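Ticket 1003 – Whiteboard wipe task: Skutia fingers vs. Drernley fingers, left and right arm
Opened: 28/04/2026
Component: end effectors / wrist cameras
Status: open, waiting on part
Priority: normal

Problem as first reported

The wipe routine passes on the right arm and stalls on the left. Same program mirrored, same board, same grip force setting. The left gripper comes down beside the board, starts to close, and the controller (Gough, stock firmware) throws a position fault before the fingers meet. No fault on the right in any of the runs so far, which is great news for that finger set and annoying news for this ticket.

What I tried first

Swapped the wrist cables left to right. Fault stays on the left arm.
Re-homed both grippers. No change.
Dropped closing speed to the lowest setting. The fault comes later but still comes.
Ran the left gripper open and closed 100 times in free air. Not one fault! So the motor and encoder look healthy, and the trouble only shows up near the board.

That last result is what sent me to the wrist camera view. 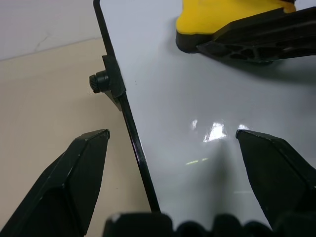
Finger offset was my next suspect, and I still think it's most of the story. The Druredetti calibration page assumes both tips sit the same distance from the palm center, and it lets you save a profile without checking. Look at where the board's black edge passes between the fingers: it sits closer to the left one, with the clamped bracket and its little ridged knob a bit above that fingertip. If the approach point is off in that direction, the left finger has very little room before it meets the frame. The nicks near the tips may or may not matter. I don't have a "before" to compare with, so I'm leaving them out of it for now.

Also worth a note for anyone tuning the vision side: the overhead light puts a strong patch of glare on the board, and the Drernley edge finder really wants to lock onto it. Turning exposure down 2 steps in the camera settings helped a lot. I was ready to blame the lens, but the camera is lovely once it's set up – fast focus, and the wide view keeps both fingers in sight while they work.

Update, later the same session

Cleared the saved profile and taught the approach point again by hand, 6 mm further in. Then parked the left arm open over the near edge and left the sponge with the right arm so I could compare the two at rest. 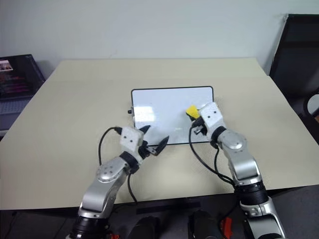

Both arms at the board: left gripper open, right gripper holding the yellow eraser.

Results after re-teaching

Left, closing over the board surface: no fault.
Left, closing over the frame edge: still faults, but only when the approach comes in from the outside.
Right, wipe routine as before: passes.

So the Skutia fingers on the right keep their clean record. They hold the sponge well at low force, and I'm really impressed with how little fiddling they needed. To be fair to the Drernley set on the left, it hasn't had an equal chance yet. I want to see the two sets trade arms before anyone writes up a winner.

One smaller thing. The cable loop on the left gripper swings out a fair way to the side. It hasn't snagged in any run I've logged, but I've added a wrist rotation limit in the Gough config until we have a shorter lead.

Next steps

1. Swap finger sets between arms and repeat the same runs.
2. Ask Druredetti support if the calibration page can take a separate offset for each finger.
3. Order the shorter lead. Supplier quotes June.
4. Try the wipe with the left arm at low force, starting from the middle of the board.

Keeping this open until the swap is done. If you've run mirrored programs on the Gough with two different finger sets, please add your offsets to the thread – I'd love to compare numbers.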